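Draltthorpe Sink Notes

README, please read before you open the folders

Hi! I'm Yeshi Moges, and these are my notes on washing up and putting away at a sink. I started them in September as one long messy file, then split them up when friends kept asking me for "the sink thing" and I kept sending them the wrong version. The name comes from Draltthorpe, the building where I do most of the dishes I write about. If you came looking for plumbing help, sorry, wrong place. I can tell you where to put a wet cup and that's my limit.

What's in here

There are 3 folders.

layouts has plain text notes on where things sit around a sink: what lives on the left, what lives on the right, what ends up behind the faucet and stays there for weeks. Each note is one sink at one time of day.

routines is the order I do things in. Some of these are long because I get carried away (the one on greasy pans runs to a couple of pages, and I stand by every line of it).

words is a list of names for things. I added it after a long back-and-forth with a friend over whether a spatula is a turner. You'll find both words in the notes, and words tells you which one I meant.

Altogether there are 29 layout notes and 20 routines. I haven't matched them up one to one, so please don't go hunting for the missing nine. They were never written!

How a layout note looks

The first line is a nickname for the sink. Then comes left ledge, right ledge, bowl, and "other." I write left and right as if you're standing at the sink with your belly against the counter, which matters a lot once you start comparing notes. Version 1 had me switching sides halfway through a file, and Gebremichael (the cafe downstairs, whose back sink is in here as "Geb back") very kindly pointed out that I had their soap on the wrong side in every single note.

A short one, so you get the idea:

sink: Starau small
left ledge: sponge, bottle brush, one mug
right ledge: dish soap, faucet
bowl: empty
other: towel on the hook, needs a wash

Starau is my sister's old apartment, and that sink was tiny. You could wash a plate or you could own a plate rack, pick one.

What I've learned so far

Ledges fill up faster than bowls. I had always thought of a messy sink as a full bowl, dishes stacked up to the faucet, and plenty of my notes are like that. But a lot of the others have a bowl you could use right away and stuff parked all along the rim. Bottles, cups, a tray, long skinny things that roll. Those are the ones that annoy me most when I want to get going, and clearing them takes hardly any time once you admit that half of it doesn't belong there.

My routine for that is called ledge-first, and it's the one I'd try if you only try one. Pick the side with the tray. Anything long goes on the tray, so it travels as a bundle. Cups next, then bottles, and leave whatever's by the faucet for last or you'll be bumping your knuckles on the spout the whole time.

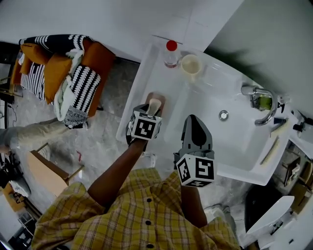
I do the tray side before anything else even when the other side looks worse. Once the long things have a home, you can carry the lot away in one trip and wipe the ledge properly. On the faucet side I work from the near end toward the back, so I'm not reaching over stuff with wet sleeves. Short sleeves are a big plus here, by the way.

Things I know are wrong

The routine called racks-b still mentions a shelf I took down. The words list has "caddy" in it twice with 2 different meanings, and I go back and forth on which to keep. Some of the early notes say "the usual stuff" for the right ledge, which was useful to me for one evening and to no one since.

Also, Diltico is the nickname of a sink, not a brand of sink. I've had emails.

Using these

Take them, change them, print them and stick them over your own counter. If you pass them along, keep my name on the file and say what you changed. I'd love more layout notes from big single-bowl sinks with wide ledges, as I'm short on those, and from anyone left-handed, because every routine in here was written by a right-handed person and I'm sure it shows.

Corrections go in the file called fixes. Put the sink nickname first, then the side, then what I got wrong. I read it most mornings with my coffee.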